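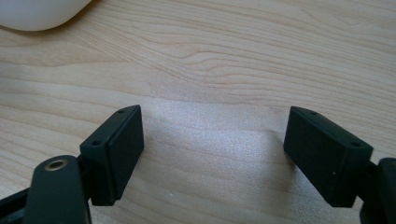
Fingers open over the table, glare in the middle. September, working on the width estimate.

1/ Small thread about a bug in our perception code. I write it down mostly for myself, but maybe it helps somebody who also reads finger opening from a wrist camera.

2/ Our tool Pustis takes each camera image and gives one number: how wide the fingers are open. The planner (Prunon) uses this number to decide if a grasp has started. So if the number is wrong, everything after it is wrong also.

3/ On dark tables it was fine for months. On pale wood the width began to jump. Open, half closed, open again, while the fingers did not move at all. I checked the logs of 129 recordings and 70 of them had at least one such jump.

4/ My first idea was timing, because it is always timing. I spent one full evening on timestamps. They were clean.

5/ Then Jitendra Agarwal asked me to draw the detected edges on top of the image. I should do this on the first day. The right finger edge was correct. The left one was sitting on the border of the bright patch on the wood, almost in the center between the pads.

6/ The reason is simple when you see it. We searched for the strongest vertical edge, starting from the middle and going out. Black pad against pale wood is a strong edge, but the border of a reflection can also pass the threshold, and it comes first in the search.

7/ What I tried and did not keep: a higher threshold. It solves the glare and then loses the pads when they are in shadow. Also blur before the edge search – same problem, only slower.

8/ What I kept: search from the outside to the inside, and accept an edge only if the outer side is dark for at least 9 pixels. A reflection has wood on both sides, so it fails the test. A pad is black for a long way.

9/ Second change, from Agnes Sandberg: the width can not change more than the motor allows between two images. If it does, Pustis now keeps the old value and sets a flag. Please do not hide this flag in your own code. Prunon waits when it sees it.

10/ After both changes I ran the same recordings again. 7 still have a jump. I looked at three of them and there the object itself is black and touches the pad, so this is another problem and I have no good answer yet.

11/ The fix is in the Zarkton branch, config name is "outside_in". It is off by default until I test it on the dark tables again. If you have recordings on shiny metal, please send me some, I have only wood and cloth.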